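Shop Talk: The Towel Folder, Reviewed

Readers have been asking since May whether the Tunen finger kit is worth the money, so we finally asked for a loaner. Tremstead, who sell it on this side of the country, sent one over with a two-page manual and a cheerful note telling us to "start with something easy." We started with towels. Anyone who calls towels easy has never tried to explain one to a robot.

The kit costs $1,449 and gets you a pair of soft-tipped fingers, the mounting hardware and a year of the Vomau folding software. You supply the arm, the table and the patience.

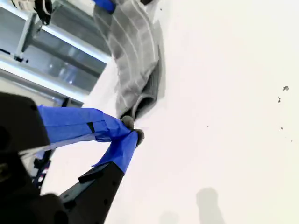

Setup took Faustino Cervantes most of a morning, and he is the handy one. The software wants a plain, bright work surface, and it sulks if the lighting changes. After that you teach it a fold by moving the arm through the steps by hand, which is pleasant work for the first 18 tries. We did 60.

Gray striped towels were our test load, on the theory that the stripes would give the software something to look at. They did. Whether it understood what it was looking at is a question for the Vomau help desk, who answered our email in three days – politely, and with a link to the manual we already had.
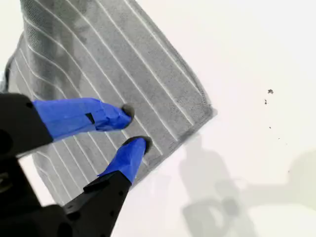

Finding a single layer of cloth is where cheap fingers usually fail, and the Tunen pair did better than we feared. Blue tape is the manual's own advice for adding grip along the fingers, and we followed it with enthusiasm. At this price we might have hoped for the grip to come in the box.

Bulky bundles are another matter. A thick fold asks for a firm squeeze, and the force setting has three levels, which we came to know as shy, medium and Alvarado, after our old shop foreman.
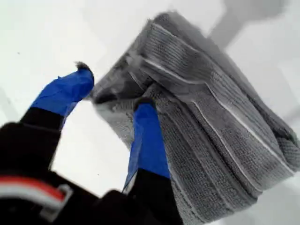 Our verdict: buy it if you run a test bench and want a decent pair of fingers without machining your own. If you just want your towels folded, Faustino is available most afternoons and charges less. Tremstead takes returns within 60 days, and restocking is free if you keep the box. We kept the box.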